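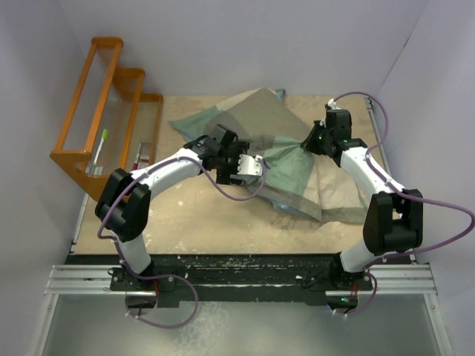
BRIDUMEL, December

Giving a barn cat her pills in cold weather takes patience, and I've been scratched often enough to have a few tips to share! Keep the tablets in the house, wherever your vet's label says to store them, and carry out only one dose at a time (coat pockets eat pills). Wash her dish in hot soapy water, rinse it twice, and let it dry on the rack while you have your coffee. Offer the pill in a small spoonful of food first, then the rest of supper, and stay until she's swallowed it.

Filed under: Pets & Barn

Recent tips
Cleaning a hoof pick
4 uses for feed sacks

© Stumix | Back to top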